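The bags at our packing table

I work at Likance, in the packing room, and I write in this blog when the house is quiet. 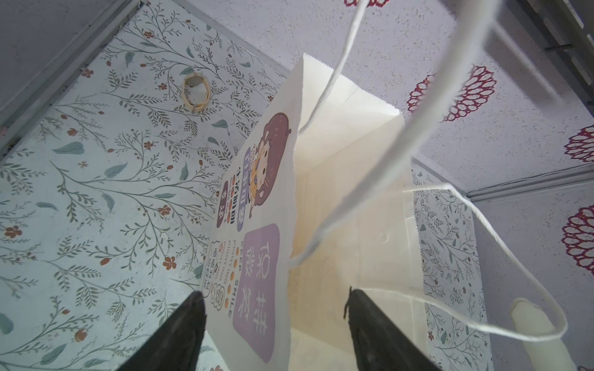 Perla Cisneros wrote to me after my last post: "You sound almost happy with the machine, but will you still be happy when they need one person at the table and you are two?" I have read this many times. I want to answer her well, so the answer became a whole post.

First, how the work was before. We pack small gifts in paper bags with cord handles, the type with a cartoon girl and "KEEP SMILE" on it. One person opens the bag, puts the gift inside, puts the tissue, checks the order slip, and gives it to the next person, who hangs it on the rail for the driver. Opening the bag is the worst part. The paper sticks together, and if you pull too strong the edge tears. By November my thumbs are always full of small cuts, and I put tape on them in the morning before I even drink my coffee.

Now the robot takes the bag part. Osvaldo Sales and I do the rest. The company that sold it is called Dilent, and they sent a technician who stayed for 12 days. He was patient with us, also when we asked the same thing again. He showed us how to stop the arm, how to start it again, and how to tell it that a bag is bad. The last one I do often, maybe too often. Osvaldo says I am more strict with the robot than I was with him.

What changed for me is not easy to explain in English, but I will try. My hands are better. This is true and I will not pretend it is a small thing. But before, I decided the speed. If I was tired, I went slower for a while, and after lunch I went faster, and in the evening the number was fine. Now the bags arrive and I follow. The first week I was holding my breath when I worked! I noticed it only because my shoulders hurt at night.

We spoke about it with our supervisor, Frøydis Nygård. I was nervous and had written my sentences on paper. She listened and she asked Dilent to put a speed button on our side of the table. Before, only she could change it on her screen. Now we can make it slower without asking, and she does not get a message when we do it. I think this button is the best thing in the whole project, and it was not in the plan.

Another change is the talking. With two people opening and filling bags, you speak all day about children, food, the bus. Now one of us is often looking at the arm, and you cannot tell a good story to somebody who is watching an arm. So we started to take the coffee break together for the full 20 minutes, with our phones in the locker. Osvaldo brings sesame biscuits from the shop near his bus stop.

So, Perla, your question. I asked it to Frøydis in the same meeting, from the same paper. She said both jobs stay through the next season, and after this she does not know. I would have liked a longer promise, but I prefer this answer to a nice one that is false. In the meantime I asked to learn how to teach the robot a new bag size, and I have started. It is slow work. You move the arm, you save the position, you try, you move it again. My first bag size took me the whole afternoon, and then Osvaldo found a mistake in it.

If you work in a place where the same thing is happening, write to me in the comments how your hours are, and who is allowed to change the speed. I would like to compare. Next time I will write about the label printer, which is old and has no robot and makes us more angry than anything else in the room.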